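Gripper sessions paused at Drasance after finger pads slip
26/02/2022

Well, we had a bit of a week! If you've been wondering why the hand-held grippers went back on the shelf at Drasance, I can fill you in, as I was holding one of them when the trouble started.

We were 797 recordings into a planned 2000 when my finger pads stopped closing all the way. I squeezed, they came halfway, then they snapped shut and caught the side of my thumb. It left a small blood blister and I said a rude word, and that was the extent of the injuries. Unnur Ingvarsson, who runs the sessions, called a stop and had us check every unit in the building.

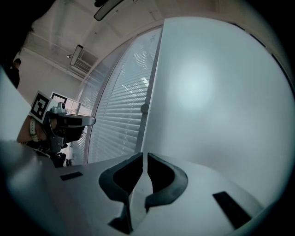
What we found

A pin that guides the pads had worn down on my gripper, and two others were heading the same way. The pins come from Adia and are supposed to be swapped after 500 hours (ours had done 87, so you can imagine the phone call). Adia is sending a new batch, and Unnur wants the old ones back in a labeled bag.

The recordings from that last morning are being looked over, and some will probably have to be done again. Sorry, everyone at Flundutberg who was waiting on them! Until the new pins are in, please leave the grippers alone, even the ones that feel fine.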